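Still not sold on the tea robot

9/15/19

Some of you asked what happened to the arm project after April, when I said I was giving it one more summer. It got the summer. I have opinions.

Quick recap for anyone new. A few of us at the Ellwood shared workshop pooled money for a secondhand Stamex arm, and the plan was to have it set out tea. Two places, a cup and saucer each, a napkin, done. I voted for something dumber, like sorting screws, and lost.

What works

The arm moves where you tell it to. The Nistiton controller board hasn't crashed since we replaced the power supply, and I'll give it credit for that. Moving a bare saucer from one spot to another succeeds most of the time. Our best run was 14 in a row, on a flat white shelf, with the lights just right.

What doesn't

Everything else. Put a cup on the saucer and the whole thing changes - the cup slides, the grip tightens to make up for it, and the saucer tips. We've lost six cups. The Nokton software is supposed to learn this from recordings of people doing the job by hand, and the website makes it sound like an afternoon of work. We are on our eighth set of recordings and I can't see much difference between what it learned from the second set and what it learned from the last one.

Part of it is the table, if you ask me. Old dark planks, full of cracks and knot holes, lovely to sit at and terrible for software that has to decide what's a hole and what's a shadow. I've said this at every meeting. The answer is always that a real home has real tables. Fine, but a real home also has people in it who can put down a saucer in up to 2 seconds with no training at all.

Two hands on the saucer, cup in the middle, sachets off to the side on the tray. It's the part I can do without thinking and the arm can't do at all:
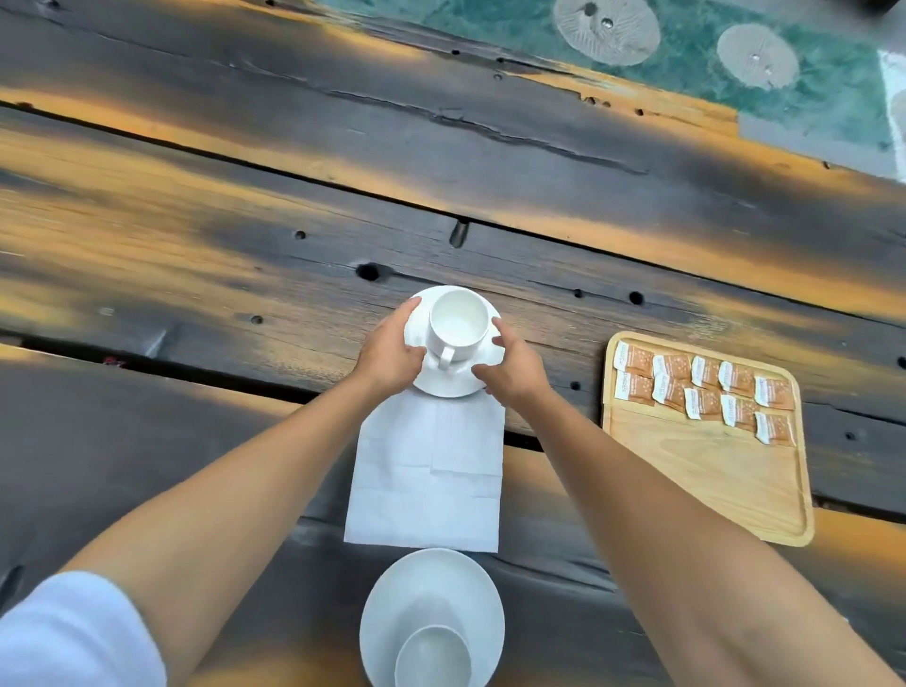 What I'd change

Plastic cups, for a start. Then a plain mat under everything until it can manage one place setting without help.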